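Threads > Food > Nestor Layug

Nestor Layug
1/ I ran the lunch counter at the Stundbridge ferry stop for two seasons. People keep asking me how to price a sandwich, so I'm putting it all in one thread.

2/ Start with the bread. I bought from Baka, a bakery up the hill. Anayeli Ochoa there told me to order for the slow day and sell out on the busy one. I ignored her until November and threw away a lot of bread.

3/ Write down every layer and what it costs you. Bacon is where most people fool themselves. They price it raw and forget how much it shrinks in the pan.

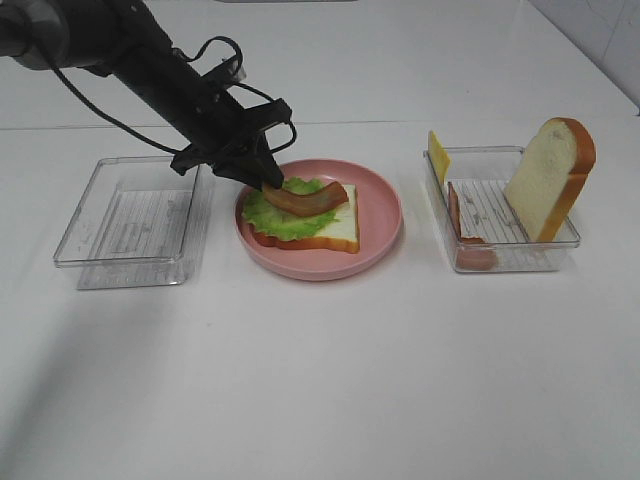
Bacon strip on a stacked sandwich, pink plate.

14 replies · 52 likes

4/ Weigh your fillings for one week. My cheese was running 700 grams over what I had planned by the end of the first week. I was cutting by eye and my eye was generous.

5/ Rent goes in too. Same with napkins, card fees and the water bill. I split the fixed costs over 300 sandwiches a month in the low season. If you use your best month for that number, you will lose money in all the others.

6/ Keep the menu short. I opened with far too many choices and the line backed up every time a boat came in. Yavuz Taşdemir had the coffee window next door and could see my customers giving up and walking to the dock.

7/ What sold best, in order:
– bacon and tomato
– egg and cheese
– plain cheese, mostly for kids

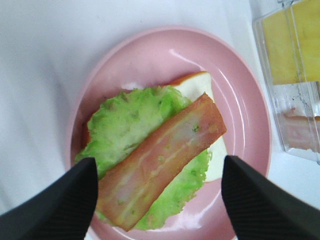

8/ What I dropped:
– anything with avocado (price moved every week)
– soup. The lids leaked and people had a boat to catch
– the Dramani, a hot pepper sandwich Elikem Asamoah talked me into. I still make it at home

9/ Raise prices once a year, all at once, and put up a new board. I tried small changes through the summer and regulars noticed every one of them.

10/ Someone asked about tips. We split them evenly at closing – cash in a jar, counted at 4 pm with everyone there.

11/ Next thread will be on suppliers and what to ask before you sign anything. Send me questions before then.

31 replies · 100 likes · 9 shares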